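Hinrichs opens its simulation room to visitors at online open day

26 April 2020

Hinrichs, the robotics software firm, held its spring open day online for the first time this week. A total of 472 people signed up to watch engineers run a pair of robot arms through kitchen jobs in a simulated kitchen, with questions taken by telephone and chat.

The open day is normally held on site and limited to 40 visitors at a time. This year the doors stayed shut and the programme was moved to a video link, with the engineers working from home.

The main item was a session called Movo, named after the software that Hinrichs uses to plan how two arms share one worktop. Visitors watched the arms handle kitchen utensils around a granite countertop and a shallow cardboard tray. Each run was carried out in simulation, at normal speed, and the operator talked through it as it went.

Konrad Lanz, who leads the Movo team, said the kitchen had been picked for the open day because everyone watching would know the work.

"People have views on how you should put a knife down," he said. "They don't have views on how you should load a machine tool. We got far better questions than we did last year."

Part of the session dealt with two arms working at once. The left arm had a black kitchen knife in its gripper, held over the granite beside the tray, and the right arm had a curved black item over the tray itself. A large grey appliance stood on the same countertop, and Mr Lanz spent several minutes on how the planner treats fixed objects of that kind.

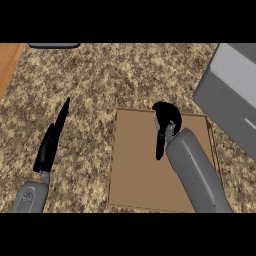 Can members of the public still see the demonstration?

Recordings of all the sessions will stay on the Hinrichs website until September, free of charge and without registration.

Ottilie Hämmerli, who ran the question desk, said 625 questions came in over the day. Many were about safety, and a good number came from school pupils who wanted to know how to get into the field. The most common one asked why the firm tests in simulation before it uses real arms. Her answer was that a failed run on screen can be started again straight away – a failed run on the bench may mean a new gripper.

Teachers were sent a worksheet in advance, written with the training provider Skukorness. Liam Breathnach of Skukorness said 28 classes had asked for it, and that it would be revised after comments from teachers who found the section on joint angles too long for one lesson.

The afternoon closed with a talk by Conceição Neves on how tasks are written down before they are given to the arms. She used laying out utensils on a tray as her case and took requests from viewers on the order of the steps.

Hinrichs plans a second online session in September. It will cover the Bukier project, in which the same planning software is used for packing work. Dates and joining details will be sent to everyone on the open day list.

Press enquiries: Benedikt Stöckli, Hinrichs press office. Still pictures and short clips from the sessions are available on request.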